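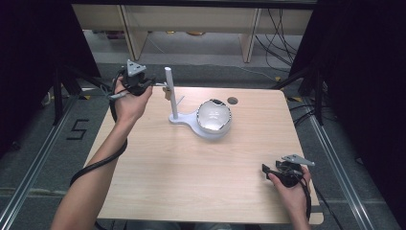 Library and Archives, Fellora Theological Seminary

Bråten hymnals now open to readers in Lunde Hall

The Bråten Collection is on the shelves! After a long stretch of unpacking, dusting and deciphering old handwriting, the library has opened the hymnals, psalters and songbooks given to the seminary by retired pastor Arvid Bråten. They fill the whole north wall of the upper reading room in Lunde Hall, and if you have walked past the doors in the past few days you may have heard someone inside humming.

The gift comes to 1,555 volumes. Of those, 1,484 are now in the catalog and ready to be read in the room. The rest are fragile or missing their title pages, and they will be added as we work out what they are and how they can be handled safely. A handful are songbooks with no covers at all, passed around so much that the first and last hymns have simply worn away. We love those.

Pastor Bråten began collecting as a student, when a church he was visiting was replacing its hymnals and had stacked the old ones beside the back door. He asked if he could take one and went home with a boxful. Over the years that followed he served congregations in farm towns and fishing towns, and wherever he went he asked what people had been singing before the current book. Families gave him their grandparents' copies. Other pastors mailed him duplicates. He wrote a short note inside nearly every one, with the name of the town, the person who gave it and often a favorite hymn.

"I never thought of it as a collection," Pastor Bråten told students at the opening. "I thought of it as a great many people I didn't want to forget. Then my shelves gave out."

Those notes turned out to be one of the best parts of the gift. Students in the worship and church music course have already started reading them next to the hymns they mention, and two of them are planning senior papers on how the same funeral hymn changed from one edition to the next. One verse vanishes for forty years and then comes back with a different last line. Another picks up a new tune in one denomination and keeps the old one everywhere else. It's wonderful material for anyone who will one day have to choose three hymns and a closing song for a church full of people who all remember them differently.

The oldest books in the gift are pocket psalters, words only, small enough to fit in a palm. From there the collection runs through immigrant hymnals in Norwegian, Swedish and German, Sunday school songbooks, camp meeting collections, a very cheerful shelf of youth songbooks with guitar chords, and denominational hymnals right up to recent years. There are also choir folders and some loose sheets that were tucked between pages – wedding programs, a recipe, a list of who was bringing coffee.

All of it can be searched in Ciltex, the library catalog you already use for everything else. Type "Bråten" (plain "Braten" works too) in the collection box, and narrow it down from there by language, denomination or first line. First lines have been entered for the hymns in the older books only, and we'll keep adding more. Pastor Bråten's notes are typed into the record wherever we could read them. If you come across one we got wrong, please tell us at the desk! His lowercase r and n are a real puzzle, and several towns in the catalog may not exist.

The books stand in new Mekance shelving, with deeper shelves at the bottom for the big pulpit and organ editions. Moving them in meant shifting the bound journals to the lower floor, and those of you looking for the missions periodicals will now find them past the stairs, on the left. Thank you for being so patient while the carts were in the hallway.

Using the collection

The upper reading room is open until 10 p.m. on class nights and closes earlier during breaks. You're welcome to take books off the open shelves yourself, and please leave them on the cart when you are done instead of putting them back. Pencils only at the long table. The psalters are kept behind the desk, so ask for them by call number and someone will bring them over.

Nothing in the collection can be checked out, but you may take pictures of pages for your own study. Pastors and church musicians from the area are welcome to use the room as well; stop at the front desk for a visitor card. If your congregation is looking for an old tune or a setting it used to sing, send us whatever you remember of the words and we'll have a look.

A hymn sing in the chapel

In November we'll take some of these hymns out of the reading room and sing them. The chapel choir has picked a program drawn entirely from the Bråten books, including two hymns that none of us had heard before this year. It starts at 2 p.m. in the chapel, with coffee in the Lunde Hall lobby afterward, and Pastor Bråten has promised to lead the last one himself. Word sheets will be at the door. No rehearsal needed, and children are very welcome. Sopranos, the choir would also be glad to see you a little early.

The date will be posted on the chapel board and on the library page as soon as the organ tuning is scheduled.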